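Food and Claims: Notes for Week 6
Utstead Evening Program, Kitchen Science for Non-Scientists
November 5, 2018

Bring these notes back next time. We will go over the taste sheet first, so fill it in before you arrive.

1. What we are testing

Tonight's subject is the fresh chili pepper and the large pile of advice that comes with it. Most of the advice is repeated with total confidence and very little checking. You have heard that red ones are hotter than green ones, that small means fierce, that the seeds carry the heat, and that a curved pepper is meaner than a straight one. I have seen all of these in printed cookbooks, sometimes two on the same page. Being printed does not make them so.

A reminder of the rule from week 2: when somebody gives you a kitchen rule, ask what they compared it with. Usually the answer is one dinner.

2. Color

Many chili peppers start green and turn red as they ripen, and many pass through orange or yellow on the way. So a red and a green pepper may be the same variety picked at different times, or two varieties that have nothing to do with each other. Color alone won't tell you which. A ripe pepper often tastes sweeter and fruitier, and people tend to hear "sweeter" as "milder" or "riper" as "hotter" depending on what they already believed.

Be careful with color words in your notes, too. "Red" covers a lot of ground. A shiny skin under a lamp will give you orange, yellow and plain white glare on one pepper, and a sloppy observer writes all of that down as stages of ripeness. Turn the pepper. If the pale streak stays where the light is, it belongs to the lamp.
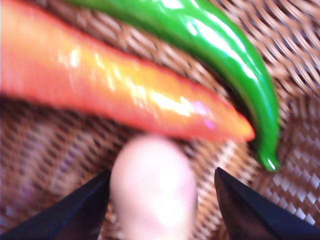

3. Shape and size

The hooked green tip and the blunter red one are the kind of difference people like to build a theory on. I would not. Curving can come from the variety or from how the fruit happened to grow, and I know of no good reason to read heat off a bend. Size has a little more behind it, because some very hot varieties are small. But plenty of small peppers are mild, and a long thin one can be hot enough to spoil your evening.

4. Where the heat is

The burning comes from capsaicin and its relatives. Most of it is made in the pale inner tissue that holds the seeds, called the placenta or, loosely, the ribs. Seeds pick some up by touching it. Scraping out the seeds "to take the heat out" seems to work mainly when the ribs go with them, and the seeds get the credit.

Heat is often given in Scoville units. Treat the figures on packets as ranges at best. Two peppers off one plant can differ, and the original method relied on human tasters, who tire quickly. You will too.

5. Home exercise

a. Buy 3 fresh peppers of one kind, as alike as you can find. Wear gloves.
b. From each, cut a sliver of wall near the tip and another near the stem, both free of rib. Label them.
c. Have someone else hand you the slivers in an order you don't know.
d. Score each one from 0 to 10. Wait five minutes between tastes and take plain yogurt or milk. Water does not help much.
e. Write the score before you look at the label. Changing it later is cheating, and most of us are tempted.

If chilies disagree with you, skip the tasting and keep the sheet for someone else.

6. To think about

How many tastings would you need before you believed the tip was milder than the stem end? If your answer is "one, if it was obvious," reread section 1.

Contact: Utstead Evening Program office | Copyright 2018 | Back to top
This site uses cookies to remember your settings. Accept — Read more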